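Section 4: Setting Up a Tiled Wet Room for Its First Clean

If you've come straight from Section 3, your Varkthorpe cleaner is charged, the tank is fitted and the tablet is paired. Good. Now comes the part most crews enjoy, because you get to teach the machine a room you know better than anyone.

Until now, wet rooms have been the hard end of the shift: kneeling, reaching, scrubbing grout with one arm braced on the wall. Varkthorpe takes over most of the wall scrubbing. You choose the order, set the pressure, check the corners and sign off the room. Crews at our Phromma site tell us the job feels quite different after a few weeks, and several of them now write the room plans for the whole building.

Before you start

- Tablet charged to at least 20 per cent
- Tank filled to the 3 litre line with Javivex neutral cleaner
- Wet floor signs out, door propped open
- All bottles, mats and stools taken out of the room

CAUTION: Never mix Javivex with bleach or any acid descaler. If the last shift used either one, rinse the walls and let the room air out first.

4.1 Making the room plan

1. Open Batar on the tablet and tap New Room. Use the name your crew uses for it, not the number on the door, unless they're the same.

2. Pick a wall colour from the list. Choose the closest match to the tile. Ignore the grout colour.

3. Tap Build. Batar draws the room from the measurements you saved in Section 3 and opens it in the corner view.

4. Drag with one finger to turn the view. Stop when you can see both walls and a bit of floor.
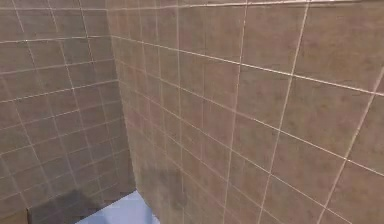

Figure 4-1. Corner view in Batar: brown tile on both walls, pale blue floor.

5. Compare the drawing with the real room. Check that the walls meet where they should and that the grout lines run the right way. Small differences in tile size don't matter. A missing wall does.

6. Tap the wall you want cleaned first, then the second. We suggest starting with the one farther from the door.

7. Tap the floor and choose Skip. Floors have their own program (see Section 6).

8. Tap Save Plan.

Note: Dark areas in the corner view are shading. They are not a dirt reading, and Batar won't spend extra time on them. If you know a patch that always builds up soap, mark it yourself with the Extra Pass tool. Your knowledge of the room makes a big difference here!

4.2 Setting the pressure

1. Tap Pressure. The scale runs to 100.

2. For glazed tile in good condition, set it to 59. This is our starting point for everyday cleaning.

3. For older grout, start at 20 and look at the result before going higher.

CAUTION: Loose or cracked tile must be reported and fixed before the machine goes in. Don't try to work around it with a lower setting.

4.3 The first run

Stay at the doorway with the tablet for the whole first run. Later runs can be left to finish while you do the basins or restock, but on the first one you want to watch how the brush takes the corner.

1. Wheel the machine to the start mark and lock both casters.

2. Tap Run and step back past the sign.

3. If anything looks wrong, press the red button on the handle. The brush stops and the water shuts off.

4. When the chime sounds, wait for the arm to fold before you go in.

5. Go over the inside corner by hand with the narrow brush. The round head can't get right into it.

6. Sign off the room under your own name.

Sharing what you learn

Every plan has a comment box, and we'd love you to fill it. Randa Hakim's night crew at Phromma used it to work out a better wall order, which we added to the standard plans in September. Comments go to the whole crew and can't be used for timing or rating staff. That setting is locked and supervisors can't change it.

If the plan won't save, go to Section 9, Tablet and Connection Faults. Otherwise carry on to Section 5, Emptying and Rinsing the Tank.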